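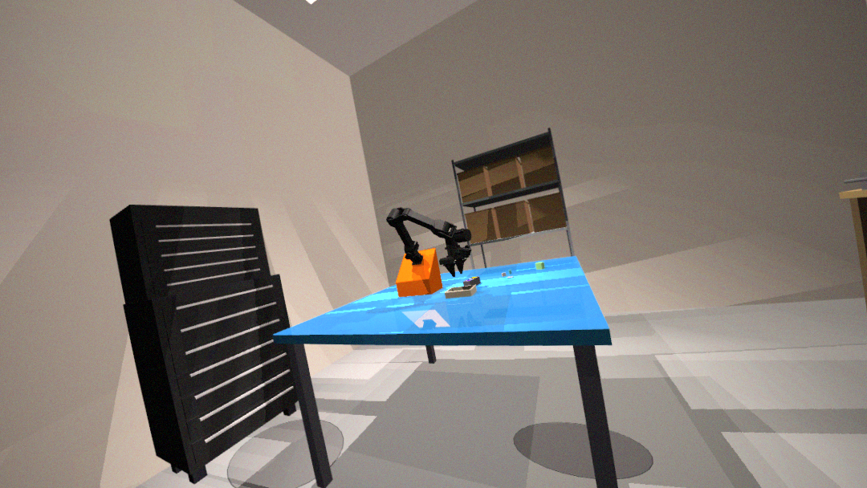
Support > Furniture > Lomine table > Care and leveling

Print this page | E-mail this page

Section 3. Leveling and first cleaning

Written by Colin Sugden, checked by Ruxandra Coman. Revised Feb 25, 2018.

The carton says the Lomine levels itself. We have put together plenty of them at Jistthorpe and have yet to see one do it. Plan on using a wrench.

1. Move the table to where it will stay. Leveling it in the hallway and then carrying it into the next room is wasted work.

2. Turn each foot all the way in, then back it out 2 full turns.

3. Set a spirit level along the long side, then across. Phone apps are said to be just as good. Ours disagreed with each other.

4. Adjust the lowest corner first. Wait a minute and check again.

5. Tighten the lock nuts by hand, then give each a quarter turn with the 16 mm wrench.

CAUTION: Do not tighten the nuts with anything heavy on the top.

Note: Thick carpet will settle. Check again after about 3 weeks, whatever the sales sheet says.

Cleaning a glossy top

6. Wipe with a damp cotton cloth and dry right away. Glare from a window shows every streak, so look at the surface from a low angle before you call it done.

7. Skip the Tastel polish that some stores add to the order. We tried it in August and could not tell the treated half from the other.

CAUTION: The Declercq finish is advertised as good for 1,000 wipes. We don't know who counted. Keep scouring pads away from it.

If the table still rocks, go to Section 4, Uneven floors.

We use cookies to improve your visit. Accept | Settings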